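Rink Operations Review
Home Issues Articles Submit Contact
Search this journal Enter keywords Go
Last updated 24 November 2021

4. Home Ice and Travel in the Junior Leagues

4.1 Setting and data

The question of home advantage in junior hockey is often treated as a matter of crowd noise. The clubs in our study draw small crowds, and in several of the older rinks the visiting families sit closer to the ice than the home supporters do. We therefore looked at travel, practice time and the size of the ice surface as separate influences on the result of a game.

The data set covers 390 regular-season games played over three seasons by clubs based in Sellby, Sakside, Varma and Tratwood, together with the opponents they met on the road. Playoff games were left out, as the schedule in those rounds gives both teams the same rest. Games moved to a neutral rink were also left out. For each game we recorded the final score, shots by period, penalty minutes, the length of the visiting team's bus trip and the number of nights since its last game.

Clubs keep these records in different ways. Sakside and Varma enter them in a shared league file on the night of the game. Sellby keeps paper score sheets, which were copied by hand and checked twice. Tratwood changed its system in June, between the second and third seasons, and the two sets of records had to be matched by game number. Where shot counts differed between the home and visiting sheets, we used the home sheet, in line with league practice. 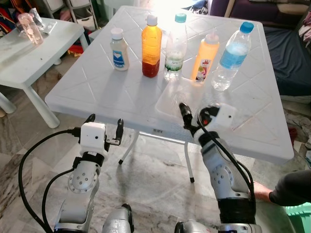
Figure 3. Bottles standing on a white folding table.

4.2 Travel and rest

Trips were sorted into short, medium and long according to the scheduled time on the bus. Visiting teams did no worse after a medium trip than after a short one. After a long trip they gave up more goals, and most of the change came in the third period. The pattern was strongest when the long trip followed a game on the previous night – a case that the league schedule tries to avoid but does not rule out.

Rest alone had a weaker effect. A team with two free nights before a game did slightly better than a team with one, but a longer break brought no further gain. Coaches may use the extra days for harder practices, and the records do not show how those days were spent. We make no claim on this point. 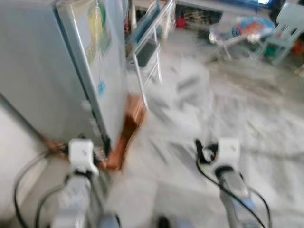
A separate matter is the time a visiting team is given on the ice before the game. League rules set a common warm-up, yet a morning skate is offered at the choice of the home club. Varma and Tratwood offered one for nearly all weekend games. Sellby seldom did, as its morning hours are rented to figure skating and public sessions. Visiting teams that had skated in the building on the same day took fewer penalties in the opening period, though their scoring did not change in a clear way.

4.3 Ice size and familiarity

The Sakside rink is wider than the others. It might be expected that visitors would have trouble there, and in the first season they did. By the third season the gap had closed. One possible reason is that five of the clubs which visit Sakside most often had begun to book practice time on larger surfaces. Another is simple experience, as many players stay in the league for more than one season and return to the same rinks.

Shot counts from Sakside should be read with care. The wider surface leads to more attempts from the outside, and scorers do not all treat these attempts alike. When we limited the comparison to goals, the home team's edge at Sakside was close to that found at Varma.

4.4 Limits of the analysis

The sample is drawn from one league, and its clubs vary widely in budget. A club that can pay for a hotel on a long trip is also likely to have a deeper bench, so the two effects are hard to pull apart. Injuries were not recorded in a form we could use. Starting goaltenders were listed for all games, but changes made during play were missing from part of the Sellby record, and for that reason goaltending is left out of the main model and taken up again in Section 5.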